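The Great T-Shirt Fold-Along
by Darcy Ormsby

If you missed the last Hinitz tidy-up evening, you missed a whole lot of T-shirts! We promised to spend the session on one thing only, the plain old short-sleeved tee, and I'm so glad we did. I've been folding them wrong since high school (sleeves first, then sort of hoping) and I'm now a completely changed woman.

We began with the worst possible starting point, a shirt in a heap, the way it comes up out of the basket.
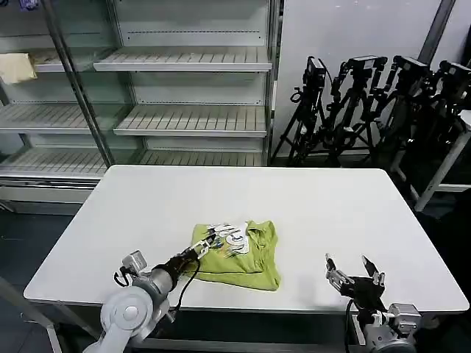 The first job is to find the shoulders. Forget the hem, forget the sleeves, just feel for the two shoulder seams and give the thing a good shake from there. A printed tee is a little easier than a plain one, since the print tells you right away which side is the front. Then lay it down front side under and smooth from the middle out toward the edges. Take your time with this part! A wrinkle you leave in now gets pressed in by every fold that follows, and it'll be there in December when you pull the shirt out again.

I always thought smoothing meant pushing down with flat palms, but a small pinch at the edge and a gentle tug does far more. Pinch, pull toward you, let go, move along a few inches. It's oddly soothing, and by my third shirt I'd stopped talking, which my family will tell you is rare.

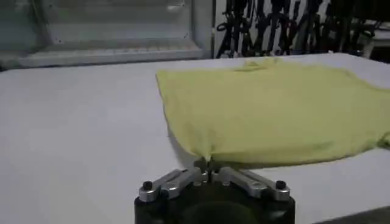
Collars are the stubborn bit. If yours bunches up, lift it, open the neck with two fingers and set it down again before you fold anything. After that it's one side in to the middle, sleeve back on itself, same on the other side, and up from the hem in thirds. You want a little packet that stands up by itself in the drawer. I did all 80 of ours at home over the weekend (yes, we own 80, please don't write in) and they fit in 2 drawers with room left for socks.

Next time we're doing fitted sheets. Bring one, any size, and bring your patience too.

Also in this issue
Tawhiri Street swap table: what to bring
Readers' drawers: 6 before-and-afters
Orkel Hall spring hours
5 ways with an old pillowcase
Getting grass stains out of cotton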